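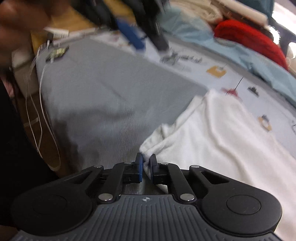

Getting stiff towels soft again

Quick one before I forget how I did it. Towels going stiff and scratchy, not drinking up water anymore, a bit of a musty smell when damp. Usually buildup -- detergent, fabric softener, minerals if you have hard water. We have very hard water in Korberg so I do this twice a year, last round was in November.

What you need

White vinegar, the plain kind
Baking soda
Washing machine
Dryer or a line, either works
A couple of hours, most of it waiting

No softener. Put it away. Softener leaves a coating on the loops and thats half the problem.

Step 1. Sort

Whites together, colors together. Dark towels get their own load the first few times, they shed. Check the care label. If it says cold only, do cold only and skip the hot parts below, you'll still get some improvement. Don't mix in shirts or anything with zippers. Zippers catch the loops.

Step 2. Don't overfill

Drum half full, maybe a bit over. Towels need room to move or the gunk just gets pushed around. I used to cram all the bath towels in one go and wondered why nothing changed.

Step 3. Vinegar wash

One cup of white vinegar straight in the drum. No detergent. Hottest setting the label allows -- I use 140F for whites, colors go in warm. Full cycle, regular spin.

Never put bleach in the same load as vinegar. Not a little, not "just for the whites." The two together make a nasty gas. If you want to bleach, do it another day in a seperate wash.

Also check your washer manual first. Some makers don't want vinegar in there because of the rubber seals. Twice a year hasn't bothered mine, an Atton top loader, but I wouldn't do it every week.

Step 4. Baking soda wash

Leave the towels in the drum. Half a cup of baking soda, again no detergent, same temperature. Don't put the two in together, they cancel each other out and you get fizz and not much else.

Smell test when it's done. Still musty? Run step 4 again. Or one more rinse.

Step 5. Shake

People skip this one. Take each towel by the short end and snap it hard, ten times or so, before drying. Stands the loops back up. Do it outside if you can, lint everywhere otherwise.

Step 6. Dry

Dryer: medium heat, wool balls or clean tennis balls if you have them. Take the towels out the minute they're dry. Overdrying makes them crunchy and you're back where you started. Mine take 60 minutes, yours will be different. Feel the hems, they dry last.

Line: shade and a bit of wind is best. No wind, they dry stiff. Shake again when you take them down, or give them 10 minutes in the dryer on low to finish.

Fold only when fully dry. Even slightly damp in a closed cupboard and the smell comes back.

Keeping them that way

Half the detergent you think you need. Gertraud Trummer, who ran the laundry at the guesthouse where I worked summers, used 2 tablespoons for a full load and those towels were lovely.
Hang to dry after each use, spread out, not bunched on a hook.
Wash after three or four uses.
New towels: wash once before using, they come with a finish on them.

If it doesn't work

Might just be old towels. Thin in the middle, edges fraying, loops gone -- no amount of vinegar fixes that. Cut them up for rags or ask the animal shelter, ours takes them.

Pulled loop? Don't yank it. Snip it level with small scissors, the towel won't unravel.

Rust colored spots are a different thing, usually iron in the water. I'll do a page on that when I get time. Probably not before Tuesday.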